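The Bath in the Middle of the Room

A freestanding tub promises calm. What you get first is a year of boxes.

By Hanne Overgaard

The brochure that started it is still in Beatriz Marinho's kitchen drawer. It is for a bath called the Rosalby, and the bath sits alone by a tall window with a folded towel over the side and one branch of something in a vase. There is no shampoo. There is no loo brush either, and no child's flannel gone stiff on a tap. I asked Beatriz where she thought those people kept their things and she said she had assumed they had a cupboard just out of shot.

I have spent most of this spring visiting bathrooms, usually half-finished ones, and I have come to distrust the cupboard just out of shot. The freestanding bath has been sold to us for years now as the thing that makes a room restful. I wanted to know what it does to everything else in the room: the cartons, the leads, the odd fluffy objects that nobody in the household will own up to buying.

The Marinhos' place is as good an answer as any. Beatriz and her sister Madalena took on the upper floor of an old workshop in April, and the bath went in early, long before there was anywhere to put a toothbrush. It is white and oval, set at an angle, on a floor with a marble pattern. Madalena wanted it straight. Beatriz had read that an angled bath "loosens" a room, a claim I have also read, in three magazines, one of them this one, and for which I have never seen a scrap of evidence. What an angle does do is leave awkward leftover bits of floor, and awkward bits of floor collect boxes. 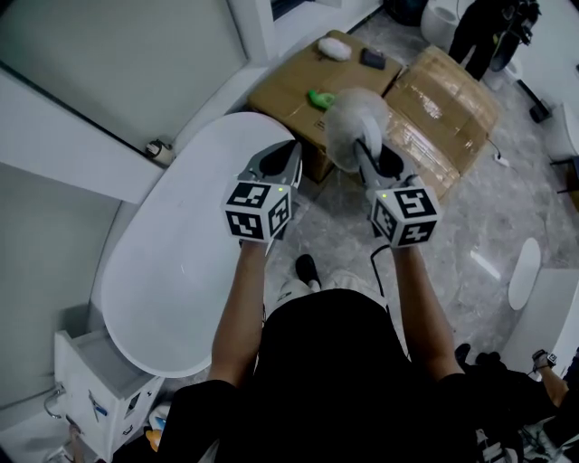 Boxes are the honest part of any renovation. A carton that has come in with one thing inside stays for months as a table for other things. You put something down on the top while you look for the scissors, then you find the scissors, and by then the something has been joined by two others. Beatriz calls it the sideboard. Madalena has asked several times for it to be taken away and has never, as far as I could learn, taken it away herself.

I put this to Belmiro Loureiro, who has been fitting bathrooms for 20 years and has lost patience with most of them. He doesn't blame people for the mess. He blames the bath. A built-in tub has a ledge, and usually a panel with a bit of space behind it, and a wall at the tap end where you can hang a rack. Take it out into the middle and you have thrown away all of that in exchange for being able to walk round the back, which he says his customers do once, to show their mothers.

"Then they ring me up and want a shelf," he said. "Where? On what?"

The trade has an answer, naturally, and the answer costs money. You can buy a bath bridge, a bath stool, a bath caddy on a pole. The Pretska catalogue runs to 358 pages and I would guess that a good third of it exists to hold the soap. A firm called Stolow makes a slim white cabinet which is meant to slide in wherever there is a gap, and I have now seen it in a great many houses, generally with the drawer open and a tool in it. Bathroom storage during a refit fills up with tools, and some of them are still there years later. My own has a tile cutter in it. We finished the tiling before my son was born.

The fluff is harder to explain. I had not expected to be writing about fluff. But it has got into the bathroom in a serious way: bobble-edged mats, plush headrests, pom-poms on the light pull, long-haired puffs for talcum powder as if any of us still used talcum powder. Riet Vanhove, who runs a small homeware shop and stocks Pacheco's range of soft accessories, told me she can't keep the white ones in. I asked what they were for. She thought about it for longer than I think she meant to.

"Softness," she said. "A bathroom is all hard edges. People want to put a hand on something."

I'll give her that much. Stand barefoot in a room that is all glaze and metal and you do start looking for a dressing gown. But pale plush and steam are poor company. I kept a white one of my own on the bathroom shelf for 8 weeks, and it went from cloud to old tennis ball without any help from the children. Washing it made it thinner. Riet suggests a cool wash and a slow dry away from the radiator. I suggest keeping it in the bedroom.
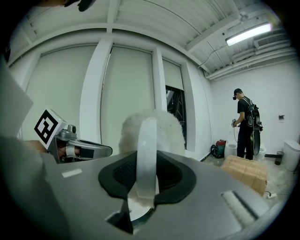
Light is the other thing the brochures fib about. The tall window by the bath always has clear glass in it and a hillside beyond. Most of us have neighbours, so most of us have blinds, and a pale roller blind pulled down all day does something rather flat to a white room. Belmiro likes them all the same. They wipe down, they don't drip, and they hide a bad frame. He is less keen on strip lighting, which he thinks makes everybody look as if they are waiting for test results, though he admits you can see where you've missed with the grout.

As for pipes, his view is that you should leave them showing if they are tidy and paint them the same colour as the wall. Boxing in a pipe costs you a hand's width of room and gives you a dusty ledge. I had been all set to disagree, then remembered that a ledge was the very thing I had spent the morning wishing for.

Would the sisters do it again? Beatriz would. She likes the bath, she likes the shape of it when she comes up the stairs at six in the evening, and she says the rest is only stuff. Madalena would have had a shower and a chest of drawers. They have agreed to get rid of 5 things a week until the floor is clear, and when I last rang they were arguing over whether a box with other boxes in it counts as one.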